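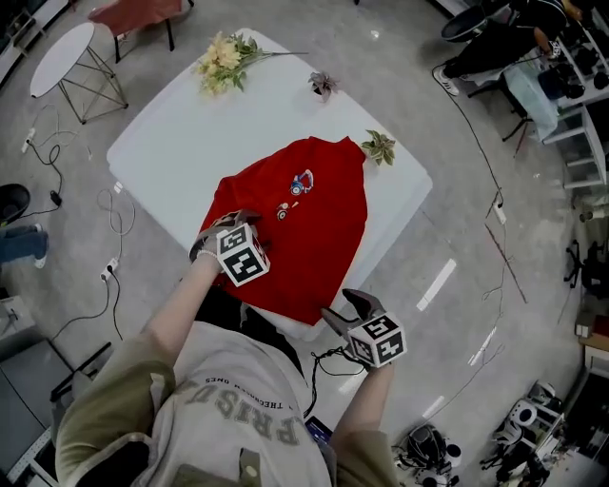
Moving from track days to club endurance, what should I budget for and which class?

Posted by Paloma Calloway

I've done track days for a few years in a hatchback with a half cage and I'd like to try a proper race next season. The regional series near me runs endurance rounds at Morden and Benavides, and the entry list allows shared cars. A friend and I would split the driving.

We have an offer to rent a seat with a small team called Galus. They quoted us $3000 for the pair of us for one round at Morden, with fuel and one set of tires included. Damage is on us up to a limit they haven't put in writing yet. The other choice is to finish building my own car, which still needs a full cage, a fire system and a fuel cell.

Is the rental a fair deal for a first race? And do I need my license before I sign anything, or can I sort that out over the winter?

Posted by Barrett Blackwood

Rent for the first one. A full cage and a fuel cell will cost you a lot more than that quote, and you may find out you don't like driving in traffic for two hours at a stretch.

Get the damage limit in writing before you pay a deposit. Ask these too:

Who pays if the engine or gearbox fails and neither of you over-revved it?
Is practice included, or only qualifying and the race?
What happens to your money if the car breaks before your friend gets in?
Who handles driver changes and refueling? You want their people on fuel.

On the license, you can sign without it, but check what the contract says if you don't have it by the entry deadline. Do the school early. The medical form was what held me up, and I ended up missing the August round.

For class, stay in the slowest one the team runs. You'll spend a lot of time watching mirrors wherever you are, and the slower cars are easier on brakes. Practice your driver changes in the shop with helmets and gloves on. Belts are the slow part. We lost 10 places at Benavides one year over a twisted shoulder strap.

Posted by Barkine

rental is fine, thats a normal price around here. bring your own seat insert if you're short. Benavides is bumpier than Morden so I'd do Morden first anyway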